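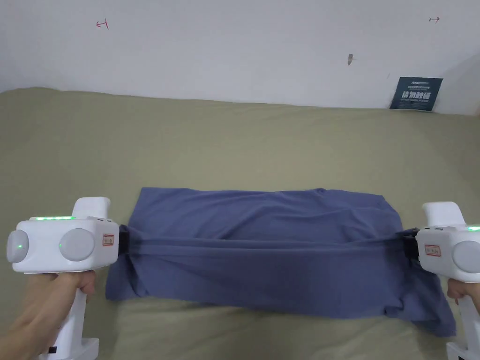

*Last edited Mon 19 June*

**1/** A few people have asked how I ended up painting signs for a living, so I'm putting it in one thread I can point to.

**2/** I grew up in Pledby. My first paid work was price cards for a hardware store on Main Street. I was in high school and they paid me by the card. I used a marker and copied the letters off a cereal box.

**3/** I went to college for accounting and finished the degree. I worked at Fawzy, a freight company, for three years. The work was fine. I did lettering at night at the kitchen table and didn't tell many people.

**4/** The first real sign was for a bakery in Lolthorpe. The owner had seen a birthday banner I made for her niece. I charged $40 for a window that took me two full days. I had no idea what to charge and she didn't either.

**5/** The gold on that window started lifting by October. I'd skipped a cleaning step on the glass. I went back, scraped it off and did it again for free. I still clean glass twice before I start.

**6/** After that I wrote to Skunance, a sign shop on the other side of Lolthorpe, and asked if they needed help. They said no. I wrote again that winter and they said I could sweep and fill in letters.

**7/** Filling in letters is most of what I know. Someone else does the outline and you paint the inside, all day. My straight strokes got better in a few weeks. Curves took a lot longer. S is still the one I practice.

**8/** I left the freight job when Skunance could give me four days a week. It was a pay cut. I had savings, no kids and cheap rent, and I don't think I could have done it without all three.
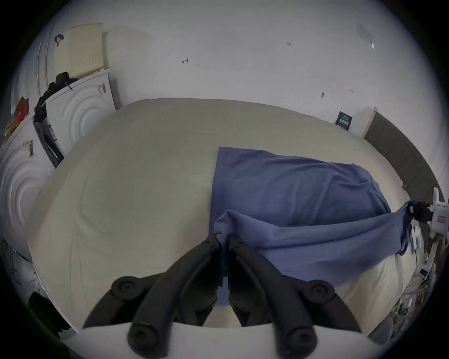
**9/** I went out on my own after the shop changed owners. There was no falling out. They moved to vinyl and printed panels, and I wanted to keep using a brush.

**10/** The first year alone I finished 54 jobs. Most were small: mailboxes, a couple of truck doors, a lot of office hours on glass. The truck doors paid best for the time they took.

**11/** The accounting degree turned out to be useful. I know what each job costs me and I send the invoice the same day. Half up front, half when it's done. I don't start without the first half.

**12/** People ask what brushes to buy. Get one decent lettering quill in a middle size and learn it before you buy another. Oil it when you're done for the day. Mine from the first year still works.

**13/** People also ask about school. I didn't go to art school and I sometimes wish I had, mainly for color. I learned color by getting it wrong on customers' samples. Drawing classes at the community college helped.

**14/** What I'm working on now: a long wall for a feed store outside Pledby. It's brick, so the paint goes on slow and the edges need a second pass. Weather permitting it'll be done by the end of the month.

**15/** I'm booked through the summer. If you want something for fall, send me the wording, the measurements and a photo of the surface. Email is better than messages on here.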